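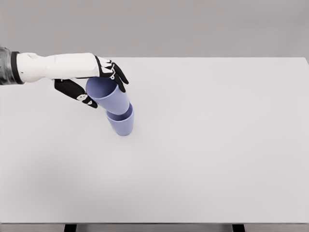
*Slide 1 — a large tabletop, pale grey*

Wait for the back row to sit down. They will pretend they can't hear you. They can.

**Opening (2 mins)**

Good evening. I'm Maeve Kinsella and I've been asked to talk about village hall tea, a subject on which I have been unpleasant at dinner for years.

I grew up going to the hall at Pusturham. Tea was served at half past three on a Sunday, having been made at two. It was the colour of a garden fence. You drank it because Mrs Doherty was watching.

(Pause. If no laugh, move on quickly to the urn.)

**The urn**

- Holds enough for 19 people, or 10 if one of them is my uncle
- Takes an hour to boil, then can't be stopped
- The tap drips. It dripped in my mother's day

Read out the line from the Tretent hall accounts: "Tea bags, 3,509. Coffee, one jar." Don't explain it. Let them work out how old the jar was.

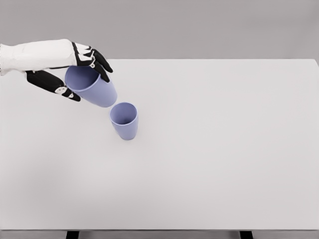 What I want to get across here is that the tea was never the point, and also that it could have been better. Both are true. People came in out of the February rain, complained about the hall roof, complained about the tea, and went home having spoken to someone. My own view is that you can have all of that and warm the pot first.

Hulel story goes here — the fete, the wrong tin, 523 cups of gravy. SLOW DOWN for this. Last time I rushed it and a man asked whether gravy was a local custom.

**Milk first or last**

Ask for hands up. Whatever the result, look disappointed.

Give both sides a minute each. Milk first: protects the china, or did when there was china. Milk last: you can see what you're doing. Mention that I have changed sides twice, once for a marriage.

**Close**

Go back to Mrs Doherty and the second biscuit. Keep it short, the real urn goes on at eight and I can't compete with it.

Questions. If anyone brings up herbal, point to the clock.

Check microphone is OFF before speaking to my sister.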